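Fultdale Short Film Festival – planning meeting, 2022-10-23

Present: Yolotzin Esquivel (chair), Anayeli Solís (notes), plus programme team. Apologies from Isetbridge.

Last minutes agreed, no changes.

Submissions – 35 in so far, 17 of them student films. Deadline stays as is. Anayeli to chase the missing subtitle files.

Venue – Bañuelos hall ok for opening night, still waiting on a price for the second screen. YE to ring again.

Clestomus award – long discusion. Age limit dropped. Jury of four, names by next meeting. Winner gets a screening slot in June and a mentor.

Trailer – 15 seconds too long, needs cutting. Music not cleared yet.
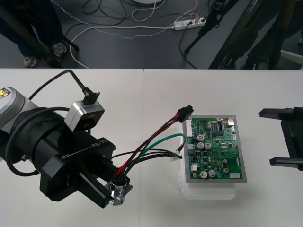

White table, robot arm at left

Tickets – same prices as last year. Concession rate to go on the webiste.

AOB – none. Next meeting tbc by email.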